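生活造形演習1 配布資料 第4回
立方体を置く、線を引く:机の上の小さな構成

担当:ネスリン・トプラク(Nesrin Toprak)

はじめに

前回は、紙を折って立体を作りました。今回は立体を作りません。すでにある立方体をひとつだけ使って、それをどこに置くか、まわりにどのような線を引くかを考えます。材料がとても少ないので、簡単に見えるかもしれません。しかし毎年、この回の課題で時間が足りなくなる学生が多いです。早めに読んでおいてください。

この資料は、授業で話す内容の順番に書いてあります。日本語の言い方が少しかたいところがありますが、わからないところは授業中に質問してください。

1 用意するもの

・立方体 ひとつ(一色のもの。木でも、樹脂でも、固いスポンジでもよい)
・黒いペン(線の太さが変わらないもの)
・白い面(白い机、または大きい白い紙)
・定規
・クロッキー帳

立方体は演習室の棚にもあります。箱に「Gamura」と書いてあるのが貸し出し用です。自分で持ってくる場合は、模様や文字のないものを選んでください。サイコロは目があるので使いません。面に少し汚れや傷があることは問題になりません。描くときに、その汚れも見て描いてください。

机に直接線を引くのは、Kavutus室の白い机だけで許可されています。ほかの教室では必ず紙を敷いてください。以前、隣の教室の机に油性ペンで描いてしまったグループがあり、そうじに午後の全部を使いました。

2 置くということ

立方体を机に置くと、三つのことが同時に決まります。位置、向き、そして高さです。高さは立方体の大きさで決まっているので、私たちが選ぶのは位置と向きです。

位置について。机の真ん中に置くと、落ち着いて見えます。端に近づけると、落ちそうな感じや、どこかへ行く途中のような感じが出ます。真ん中が悪いという意味ではありません。真ん中に置いたなら、次に引く線が大事になります。

向きについて。面を自分のほうへまっすぐ向けると、正面がはっきりして、形が強く見えます。角を自分のほうへ向けると、左右の二つの面が見えて、奥行きが強くなります。初めての人は、まず正面向きで練習してください。角向きは第6回で使います。

立方体を動かすときは、一度に少しだけ動かします。私は授業で「米ひと粒ぶん」と言いますが、そのくらいの差でも、線との関係は変わります。動かしたら手を離し、椅子に座ったときの目の高さから見ます。立ったまま上から見るだけでは、判断がむずかしいです。

3 触れている、離れている、重なっている

今日の中心の話です。立体と線の関係は、大きく分けると次のようになります。

離れている:立方体と線のあいだに、白いすきまがあります。すきまが広いと二つは別のものに見え、狭いと引っぱり合うように見えます。

触れている:立方体の辺が、線にちょうど届いています。見る人の目は、その一点に集まります。

重なっている:立方体が線の上にのっていて、線の一部が隠れます。線は立方体の下を通っていると、見る人が頭の中で続きを描きます。

このうち、いちばんむずかしいのは「触れている」です。少しずれると「離れている」か「重なっている」になってしまいます。また、見る場所を変えると、触れているように見えたものが離れて見えることもあります。ですから、どこから見て触れているのかを、必ずメモに書いてください。

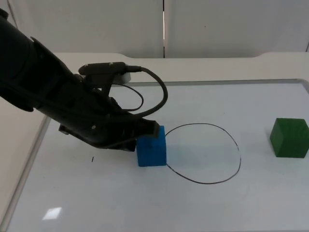
図1 青い立方体と手描きの黒い楕円。立方体の右側が、楕円の左端に触れている。

図1では、楕円は手で描いた線です。コンパスや型紙の線とは感じがちがいます。立方体の辺はまっすぐで、楕円の線は曲がっています。まっすぐなものと曲がったものが触れるところを、自分の机でも作ってみてください。

色についても少し書きます。図1の立方体は明るめの青一色で、角がわずかに丸く、つやがありません。白い面の上で、青はとても目立ちます。正面には、少し暗い、うすい汚れのようなところがあります。離れて見ると気がつかない程度ですが、スケッチのときは消さずに、うすい鉛筆で入れてください。つやのない面は、光を強く反射しないので、明るさの段階を見つけるのに向いています。

影も構成の一部です。机の上の影は、描いた線と同じように、白い面を区切ります。黒い線と暗い影が近いところにあると、どちらが線でどちらが影か、スケッチではあいまいになりやすいです。影は面で塗り、線は一本で描く、という区別を守ってください。

4 楕円を手で描く練習

線を引く前に、クロッキー帳で楕円の練習をします。小さいものを30個描いてください。次の順番で行います。

(1)ペンを紙につけないで、空中で同じ動きをくりかえす。
(2)動きが安定したら、そのままペンをおろす。
(3)一周したら、始めの点で止めないで、少しだけ重ねて終わる。

途中で止まると、そこに黒い点ができます。点ができても描き直さないでください。肘から動かすと、手首だけで描くより線がなめらかになります。これは字を書くときと反対なので、字のきれいな学生ほど最初は困るようです。

楕円の両端がとがってしまう人が多いです。端でも曲がりつづける、と考えて描きます。レモンの形になったら、それは楕円ではありません。

練習の楕円の中から、自分がよいと思うものに印をつけ、どうしてよいと思ったかを一行で書きます。先生が好きそうなもの、ではなく自分の目で選んでください。

5 課題

白い面に楕円をひとつ描き、立方体をひとつ置いて、「離れている」「触れている」「重なっている」の構成をそれぞれ作ります。楕円は描き直さず、同じものを使います。動かすのは立方体だけです。

ひとつの構成に使う時間は20分ぐらいです。そのうち半分は見る時間にしてください。置いてすぐに描き始める人がいますが、その場合、あとで位置を直したくなります。

提出するもの:
・スケッチ(構成ごとに一枚、鉛筆)
・上から見た配置図(立方体と楕円の位置がわかるもの。定規を使ってよい)
・短い文章(三つの構成をくらべて、感じたちがいを書く)

文章は日本語でも英語でもよいです。「おもしろい」「きれい」だけの文は受け取りません。何と何の関係がおもしろいのかを書いてください。たとえば「立方体の右の辺と線のあいだがとても狭いので、立方体が止まる直前のように見えた」という書き方ができます。

提出場所は、Ranard棟のレポート箱、11番です。名前と学生番号を、スケッチの裏の右下に鉛筆で書いてください。表には何も書かないでください。

6 よくある質問

立方体のかわりに箱を使ってもいいですか。
この回では使えません。辺の長さがちがうと、向きを変えたときに別の形の問題が入ってきます。

楕円は大きいほうがいいですか。
立方体より大きくしてください。どのくらい大きくするかは自由です。ただし紙からはみ出さないこと。

写真で提出できますか。
スケッチのかわりにはなりません。参考としてつけるのはかまいません。

机の線はどうやって消しますか。
ホワイトボード用のペンなら乾いた布で消えます。Kavutus室の机には、このペンだけを使ってください。最後に使った人が、線を消してから帰ります。

7 次回までに

共有棚のRezaei文庫から、静物の構成についての本を一冊選び、机の上のものが互いに触れている図版をさがしてきてください。請求番号833の段に、図版の大きい本がまとめてあります。コピーは白黒でよいです。次回はそのコピーを壁に貼って、グループで話し合います。

貸し出した立方体は、次回の授業の始めに箱へ戻してください。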